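Community > Local stories > Interviews

Print this page | E-mail this page

Keeping the Tilora seed library going

January 15, 2026

Yanti Govindasamy keeps her bean seeds in old coffee jars with the labels soaked off. She has run the seed library at the Tilora Neighbourhood Centre for five years, and she still does most of the sorting on her own kitchen bench.

"I started with broad beans because I had too many," she says. "I put a shoebox on the front counter with a note saying take some, bring some back. A fair few people took some."

The library now holds 833 packets. Members can borrow up to six at a time and are asked to return seed from whatever grows well. There is no fee and no penalty for those who come back with nothing.

"Possums, heat, kids with a soccer ball. I don't need to hear the story," Govindasamy says. "Just have another go next season."

Lettuce, silverbeet and tomatoes go out fastest. Pumpkins are harder to manage, as they cross with each other freely and the next year's fruit can be a surprise. Members are asked not to return pumpkin seed unless they have pollinated the flowers by hand and taped them shut.

"We had one that looked like a butternut and tasted like wet cardboard," she says. "That was from a packet I labelled myself, so I can't blame anyone."

Precious Mnguni joined three years ago after moving into a unit on Yeoh Street with a balcony and no yard. She grew chillies in pots the first summer and brought back more seed than she had borrowed. She now writes up the germination tests, which are done every August before the spring rush.

The method is simple. Ten seeds from each batch go onto damp paper towel, which is rolled up, put in a plastic bag and left somewhere warm. If fewer than half have sprouted after the usual time for that plant, the batch goes to the chooks.

"Parsnip is the worst," Mnguni says. "It's hardly worth keeping past one year. Tomatoes go on and on. We had some Prurner tomato seed in a tin that was older than my daughter and most of it came up."

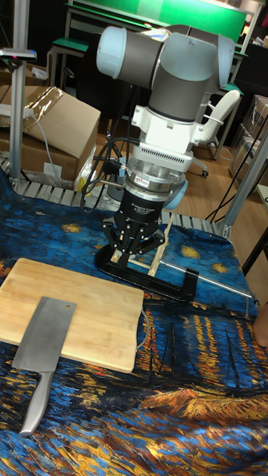

Moisture has been the main trouble. Two summers ago the centre's back cupboard got damp and around 300 packets had to be thrown out. Govindasamy now dries everything on plates for a fortnight before it is packed, and the jars are kept in a spare fridge.

She would like more people to grow carrots and onions for seed. Both take two years and tie up a garden bed the whole time, so few members bother.

"You have to walk past this big ugly thing every day and leave it alone," she says. "I've got one leaning on the clothes line now."

The library opens on Saturday mornings, next to the Prandum Road entrance. New members should bring their own envelopes.

Print this page | E-mail this page

Contact us | © 2026 Tilora Neighbourhood Centre | Back to top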